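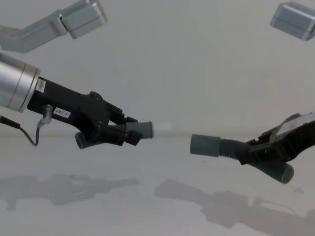 Can a robot do your chores yet?

A few of them, slowly, if you set everything up first and don't mind standing by. I'd love to tell you otherwise. I've wanted a machine to put away my silverware since I was a kid, and I've read every hopeful article on the subject with a basket of unfolded towels on my lap.

Let me start with the good stuff, which there is more of than the grumps will admit. Two arms are better than one, and the people building these things have mostly come around to that. Watch yourself open a jar sometime. One hand holds, the other turns, and you never think about which is which. Same with putting the cap back on a marker or threading a drawstring through a hood (my least favorite job in the world, and I've raised two boys who play hockey). Give a machine a pair of grippers that can face each other across a table and a whole pile of jobs opens up that a single arm could only poke at.

The trouble is small things. Small, pale, round things are the worst! A little white cylinder against a light wall barely shows up to me with my glasses on, and then you're asking a machine to hold it by one end and bring the other hand in to meet it. Your fingertips give a bit. They're soft and slightly sticky and they tell you the second something starts to slide. A hard fingertip on a metal wrist has to get by on being very exact, and exact is expensive.

I used to work the packing line at Mordale, where we boxed bathroom fittings, and I still have lunch with people from there. They've had an automatic taping machine forever and it's wonderful, you'd have to fight somebody to take it away. But the little bag of screws and plastic plugs that goes in every box? Still done by hand. My friend Noura Hattar runs that station and she can feel a short bag by its weight before she looks at it. The company tried out an arm for it last November. It did fine with the bags laid out in a row on a tray, all facing the same way, and then somebody pointed out that laying them out in a row on a tray was the job.

I think about that a lot. So many of the demos I see start after the hard part. The shirt is already flat, the cups are already spaced out. My kitchen drawer has birthday candles in it, and a battery that may or may not be dead, and I couldn't tell you what else. Clear a table down to nothing and put one object in play and you've made a fair test of the hand, but you haven't tested it on my house.

Now, my brother-in-law says I'm being unfair, and he has a point. You have to learn the easy version first. Nobody hands a toddler a sewing needle. If a machine can take one small piece from one hand to the other, every time, on a clean table, then you add a second piece, and then a dish towel, and then some clutter. He figures 20 years until there's one in every garage. I say 11 for the shop floor and a good deal longer for the home, and we have a steak dinner riding on it.

Here's where I come down. On the shop floor, where the same part shows up in the same spot all day, I'd buy in as soon as the price made sense, and I'd put the first one next to somebody like Noura and ask her what it's doing wrong. She'd know by the coffee break. At home, I'd want to see it pick up a dropped pill from a tile floor. I'd want to see it button a cuff. I asked my boys what they'd pay for a machine that did their laundry start to finish and the older one said 2000 dollars without looking up from his phone, so there's a market.

Until then the drawstring is mine. I've got a safety pin for it, the same one I've used for 12 years, and last night it took me two tries.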